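Handheld demonstration collection

Handheld demonstration collection is a way of gathering examples of manipulation for a learning system without using a robot arm. A person holds a gripper in each hand, or a single one, and carries out a task at a table while the motion of the tools is recorded. The recordings are then used to train a control program, usually called a policy. Supporters describe the method as cheap and quick. Both claims depend heavily on what is left out of the sum. 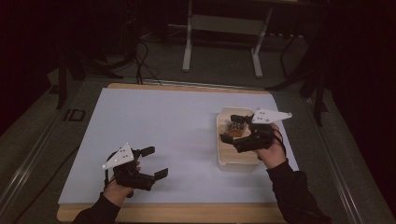
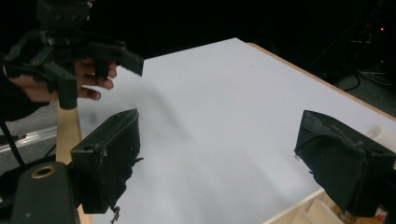

Two-handed work with hand-held grippers at a table.

Background

Before handheld tools came into use, most examples were gathered by teleoperation, in which a person steers a real arm from a distance. The work is slow and tiring, and it ties up the arm. Taking the arm away removes the delay and lets the operator feel some of the contact through the handle. It also removes any check on whether an arm could have made the same movement. A human wrist turns in ways that many arms cannot follow, and a share of the recordings is lost when they are converted.

Practice

A session is made up of short episodes, each beginning from a set arrangement of objects. Putting the objects back usually takes longer than the episode itself, a cost that published collection rates tend to ignore. At the Harkovside workshop, a log kept over one November recorded 17 usable episodes from a morning in which the plan had called for 100. Most of the rest were dropped because tracking was lost or the operator moved too fast.

Wear is another matter that receives little attention. Finger pads change shape with use, and a policy trained on examples from fresh pads may meet a different grip later on. Few collections note the state of the pads at all.

Criticism

Ettore Ferraro has argued that the word "demonstration" flatters the material. In his view, much of what is gathered shows the habits of 2 or 3 operators, and a system trained on it learns those habits along with the task. His review of the Dundari collection found that one operator's preference for approaching objects from the right had passed into the trained policy — a fault that stayed hidden while testing used the same table.

Akihiko Sakai, who worked on the Nustora tool, accepts the point about habits but holds that teleoperated examples suffer from it just as badly. The two also disagree over failed episodes. Sakai would keep them, with labels; Ferraro doubts that the labels are good enough to be worth having.

Claims that a larger collection will cure these problems remain poorly tested. The Bielecka comparison, often cited in support, changed the objects and the operators at the same time, so its result cannot be put down to size alone.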